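Undale 25 W solar panel kit: two months on the shed roof

I bought this to run a light and a small fan in the shed, where there is no mains and never will be. It cost 146 pounds with the controller and cable. The box promises "all-weather power". I had my doubts, and I still have most of them.

Output

The rating is 25 watts. The best I have seen is 16, at midday, under a clear sky, with the panel tilted by hand. Flat on the roof it does worse. Butkienė make a dearer one that a neighbour swears by, but I haven't tried it.

The controller

A plain plastic box with three lights and a leaflet that explains two of them. It did stop charging when the battery was full, so I'll give it that. The terminals are tiny and the screws feel soft. I would not trust it with anything I cared about, and certainly not with a computer, whatever the "home office" claims on the Undale site say.

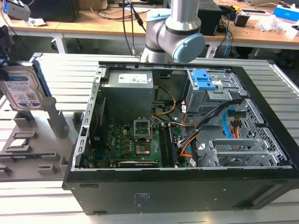

Would I buy it again?

For a lamp, perhaps, if the price dropped to 99. The fan flattens the battery by teatime. Ask me again in November, when I expect the lamp will be struggling too.

Hrvoje Radulović, Harnport
26/05/2020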